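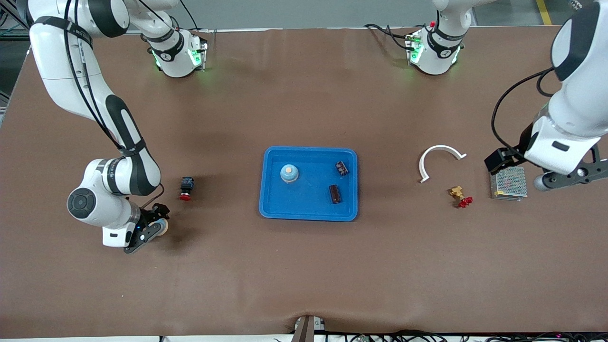 Photo: Dalia Lapiņa / Mundico shared workshop

Stop building the robot first

September 16, 2023

Two arms, one table, a roll of brown paper. Most of our July went into that, and I want to argue about it while I'm still annoyed.

My complaint with hobby automation, ours included: everyone spends on the arms and then throws whatever's in the drawer at them. A capacitor. A valve with a red handle. A power supply. Then you film the one good run and call it a project. We did that. Twice.

The parts should come first. Pick the dull job you want done, lay the real stuff out on the table, and live with it for a week before you bolt anything down. Move it by hand. You find out fast that a short round thing and a metal box with a mesh top don't want to be picked up the same way, and no amount of clever code makes two fingers into five.

Periklis Psarras disagrees and he's the better machinist so, fine, his side. He says you can't know the job until the machine shows you what it's bad at. Get it moving, then choose. I think that's how you end up with a very expensive way of shifting a bottle into a tray. He thinks I'm slow. Both possible.

Money. Our budget sheet said 2,315, we spent 2,349, and I'm weirdly proud of that. But look at where it went. Cables, brackets, adapters for the brackets. 70 went on trays and paper and that was the best 70 in the whole sheet. A blue tray gives you an edge and a color that isnt the table. Brown paper kills most of the shine and you can write on it. Creases, yes. Replace it.

Also the stop button. Ours sits out on the table with the parts, big red cap, and Birutė wants it screwed to the front edge instead. I've come round to her view. A stop button that can get shoved along with the work is a part, and it shouldn't be a part.

What I'd ask of anyone starting in a shared shop: write the job on the paper in marker before the arms go up. One sentence. If you can't, go build a shelf, we need shelves. Ours now says "sort the Adomaitis box" and teh argument has got a lot shorter, although Periklis has added a question mark.

Next thing is the cables along the front. Saturday-morning sort of job, no robot required.

Contact | © 2023 Mundico | Back to top
We use cookies to keep this site working. Accept / Settings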